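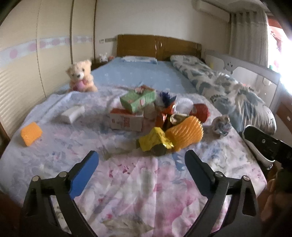
Setting up your first savings goal in Vorkinis

Now that your accounts are linked, we can get to the part most people came for, which is giving your money somewhere to go. Pour yourself a coffee and take your time with this section. You can change every one of these settings later.

1. Open the Goals tab and choose New Goal. Give it a name you'll recognize a year from now ("Roof" is fine, and so is "Someday in Portugal").

2. Type in your target amount. We'll use $2979 in this guide, but yours can be as large or as small as you like.

3. Pick a target month, say December. Vorkinis works out a monthly amount and shows it under the date. If the number makes you wince, move the month back and watch it come down!

4. Under Pay From, choose the checking account your paycheck lands in. Under Save To, choose your Netivard savings account.

5. Set your cushion. This is the balance you never want checking to drop below, and it starts out at $80. Please do raise it if your bills tend to arrive in a bunch, as they do in many homes.

6. Press Review, read the summary through, and press Start Goal.

Note: Your first transfer can take up to three business days to show up. Until then the goal says Waiting, and you don't need to press anything again.

Note: If you share a budget with someone, both of you will need to approve the goal. The second person gets a message with a link, good for two days.

Caution: Vorkinis checks your cushion in the morning, before each transfer. A check you wrote that hasn't cleared yet isn't counted, so keep a little extra on hand when you have one outstanding.

Caution: Deleting a goal stops future transfers but leaves the money in savings. To bring it back to checking, use Move Money first, then delete.

To add a second goal, go back to step 1.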